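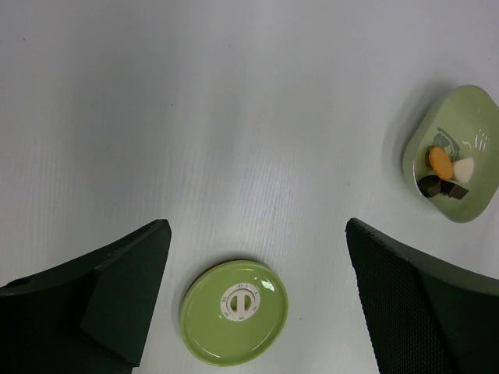 Barnent Forums > Kitchen and Storage > Containers and Lids

Search this board: keyword, member, date

Topic: Date dial on storage lids, which way do you read it?

dorsal_fin
Bought a set of round green lids with the off-white date dial in them, the kind with a grip bar across the middle and numerals around the ring. No instructions in the box. Two questions.

1. Do you set the dial to the day the food went in or the day it has to be out?
2. Is the bar itself supposed to be the pointer? Both ends look the same to me. With what looks like 31 at one end of the ring and what I take to be 15 at the other, either reading is possible.

I use these for cut fruit and leftovers, mostly decanted from a serving bowl after a meal.

7 replies | 200 views | Share (11)

halfpint_larder
Day in. Always day in. It's the only figure you know for certain at the moment you close the container. The day out depends on the food, the refrigerator and who you ask.

On the second question, check the ends of the bar under a strong light. My older set (Pereyra, square) has a raised dot at one end, the same color as the rest of the dial. You can feel it with a fingernail more easily than you can see it.

tarn_and_fell
Disagree on day in. If more than one person uses the refrigerator, day out is better. The person opening the door at lunch doesn't want to do subtraction, and they don't know whether it was cooked rice or carrot sticks. Whoever packed it does know.

Day in is fine for someone living alone.

halfpint_larder
Then you have to get every person in the house to agree on how long rice keeps. We tried that. Cooked rice got four days from one person and one day from another, and the dial didn't say who had set it. A packing date can be checked against whatever rule you follow.

mottled_grey
Whichever you choose, the problem with this type is contrast. Cream numerals on a cream ring are hard to read at arm's length and close to useless on a lower shelf. I rubbed a dark wax crayon over mine and wiped off the surplus with a dry cloth. The wax stays in the corners around the raised figures. It survives hand washing and needs redoing after the dishwasher.

Don't use permanent marker. It spreads over the flat part of the ring and you end up with a gray ring and gray numbers.

dorsal_fin
Checked with a flashlight. No dot that I can find, and nothing I can feel either. I'll try the crayon.

One more thing I should have mentioned. The recesses on each side of the bar hold water after washing. I stand the lids on edge in the rack and there is still some in there the next morning.

quillon
Dry them dial side down on a towel for ten minutes, then rack them. If the recess is open at the top it drains when inverted. Standing on edge leaves the lower one acting as a cup.

As for the missing pointer, file a small notch in one end of the bar. One pass with a needle file is enough. Check first that the dial doesn't also work a vent on your model. On the Gradside lids turning the bar opens a valve, so the date and the seal are linked and you don't want filings anywhere near it. I don't know about yours.

tarn_and_fell
Or skip the dial and use masking tape and a pen. A strip of tape takes a date and the contents, in any format, and the month too. A dial that only goes to 31 tells you nothing about the month, which matters in the freezer. I found a tub set to the 11th last July and could not say which 11th.

mottled_grey
Agree for the freezer. In the refrigerator nothing should be in there long enough for the month to matter. Tape also leaves residue on a glossy lid if it goes through a hot wash, and then the next strip lifts at the corners.

dorsal_fin
Summary of what I am doing, in case someone searches for this later. Day in, for refrigerator use only. Notch at one end of the bar, after confirming that the dial turns freely and nothing opens underneath (it does turn freely, and the underside is solid). Crayon on the numerals. Tape for the freezer.

Still undecided about fruit. For cut pieces I would rather have the day out, and running two systems on identical lids seems like asking for mistakes.

halfpint_larder
It is. Pick one.

Last post: 2nd October

Related topics: Stacking round lids in a shallow drawer (352 views) | Removing tomato stain from green plastic | Bowl sizes that share a lid

Contact | Copyright Barnent Forums | Back to top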